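July, late evening

Finished the second pass over the Uvley garment set. 700 bimanual demonstrations, all hand-held grippers, two operators, eight homes. The policy trained on them still fails in the same spot: the first grasp on heavy knits. On thin cotton it closes on a fold and lifts. On cable knit it closes on the ridge, slips, and tries again at the same height.

Saskia Gilchrist thinks the cause is approach height. I think it is the shadow. With the lamp overhead, the tool throws a hard shadow on the garment, and in pale clothing that is the strongest edge the network gets.
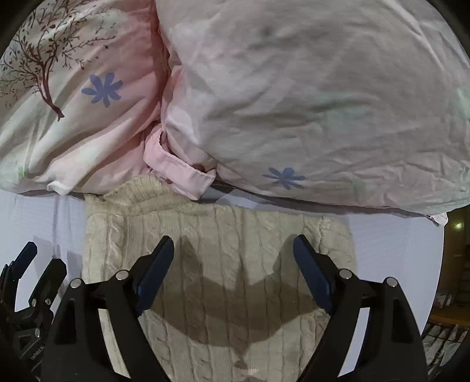
Ran her test first, as it was cheaper. Shifted the approach 8 mm lower in replay and scored 50 rollouts on the Bornau arm pair. No change worth writing down. Then masked the shadow region in training and retrained overnight on the Gakdale machine. First-grasp failures on knits dropped by a third. One seed only, so I am not telling Tuhiwai yet.

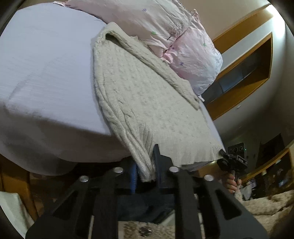
Sleeves are the next problem. The labels assume the whole garment lies on one plane, and the fold planner takes its corner points from that plane. A sleeve hanging off the front of the mattress, cuff down near the gripper, breaks this. The planner puts the cuff somewhere on the sheet and the arm goes there. Saskia wants to drop such episodes. I would keep them and add an "overhang" tag, with a lift-and-lay step ahead of the first fold.

To do: two more seeds with the mask, relabel sleeves, bring the set up to 1000 with more dark knits. Check the clock offset between left and right grippers again.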